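Site visit: the Kimach open day, Clameck building

Kimach opens its ground floor to visitors twice a year, in January and again in early summer. I went to the January session, which started at 2 in the afternoon and ran until the building closed. Entry is free, but the group size is capped and a name on the list is required. The entrance is on the loading side of the Clameck building. The street door is permanently locked, and the sign saying so is small.

The visit begins in a corridor with a display on the history of the building. It was a storage depot for Deten, then stood vacant, then was divided into work bays with partition walls that stop short of the ceiling. Sound carries over the top of them. The floor slab was kept and sealed, and the lighting was replaced throughout with flat panels at a level of 300 lux on the desks. By my own meter the corridor was well under that.

Most of the afternoon is spent in the bays, which are furnished from stock: white desks, white side units, black office chairs on the long-stay positions and stools everywhere else. The stools do not match. The bay I spent the most time in had a gray one with black legs on one side and a round wooden-topped one with a black base on the other. Storage is a white cabinet, with white boxes stacked beneath the shelf level.

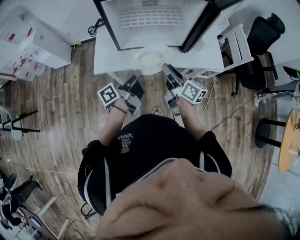
Bay 21: desk with bowl, monitor behind, side unit and seating to the right.

Desk depth is the weak point of the layout. A large monitor takes the back of the surface, and whatever is being worked on has to fit in front of it. A round bowl leaves enough room for both hands. A tray would be tighter. A second screen leans beside the first, and I would have preferred to see it on an arm. Cable management is also unfinished: thin cables run across the open floor, and a black one lies coiled near the corner of the desk. The handout mentions floor channels by Fiadzo for the next phase — no month is given.

The side unit is better thought out. It has a shelf and stands within reach of the desk. The counter farther along is for items that are out of use.

The last stop is the materials room, where sample panels of the partition system are fixed to a rack and can be handled. The standard panel is 50 mm thick. The thicker version is used only on the loading side.

Practical notes. The coat hooks are past the reception desk, on the left. Coffee is served in the corridor and may not be taken into the bays. Parking on the loading side is for deliveries only, and the public lot is behind the next building. The list for the summer session opens in the spring at the reception desk.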